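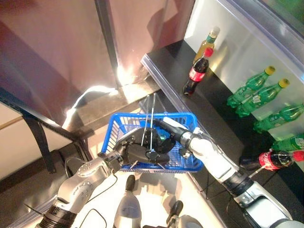
How much does one person need to buy for a weekend with ten people in the house? Less than you think on food, and a lot more than you think on drinks.

I know this because I did it backwards last November and ended up driving out for ginger ale at 9 at night in my slippers. So this time I'm writing it all down while it's fresh, and if I do this again next year I can just look it up and skip the panic.

Went to the big store on Whitfield after work. I had my list on the back of an envelope (the gas bill, which I still need to pay, note to self) and I started with drinks, which I never do. Usually drinks are the last thing, when I'm tired and the basket is already cutting into my fingers and I grab whatever's at eye level. Starting there was so much nicer! I could stand and look at the bottles and think about who drinks what.

I love those blue baskets, by the way. I've always been a basket person. A cart makes me buy things. With a cart I come home with a wreath and a second colander. With a basket I have to want something enough to carry it, and those thin metal handles are very good at telling you when you've had enough. The trick is to hold both of them together up high, so the thing hangs straight and doesn't tip your yogurt out. I learned that one by tipping my yogurt out, years ago, in front of an entire checkout line.

The trouble is that drinks are heavy, so drinks first in a basket is a silly plan on paper. I did three trips to the car. Three! Fill it, pay, walk it out, come back in. The cashier started laughing on the second one and by the third she had my bags open before I got there. But I wasn't sore and I wasn't grumpy, and I did something like my whole day's walking in that parking lot. My step thing said 1,694 for the store part alone, and I felt pretty smug about it.

What I got: sparkling water, the plain kind and the lime kind. Ginger ale, plenty of it this time. Apple juice for the little ones. Two of the Barkedik lemonades, which I'd never tried and bought because I liked the name, and I opened one in the car to check and it's very tart, more of a grown-up thing. I'll put it out with dinner and keep the juice for the kids. Iced tea I skipped. I can make iced tea. I have a whole cupboard of tea bags and no excuse.

Food was quick after that – bread, eggs, two kinds of cheese, the good butter, onions, a bag of clementines. I'd already decided on chili for Friday so everything else was just breakfasts and picking. I stood in front of the chips for far too long. I got the Isto ones with the salt and vinegar and then put them back and then went and got them again.

Spent 90 dollars all together, which is less than last year even with the extra bottles. I think that's the basket too. No wreath.

Then home, and the real puzzle, which was where to put it all. The fridge is tiny and the shelf in the door has a crack, so nothing tall goes in there. I ended up lining the bottles along the floor of the back hall, where it's freezing anyway, tallest at the wall and the short ones in front so you can read them all. It looks like a little shop out there. I went back twice just to look at it. Only five bottles went in the fridge, and the rest can take turns.

Still to do: ice, paper napkins, find the big pitcher. It's in the box marked Steno with the old office stuff, I'm almost sure, because I remember thinking at the time that it was a dumb place to pack a pitcher. Tomorrow. My feet hurt and there's one clementine with my name on it.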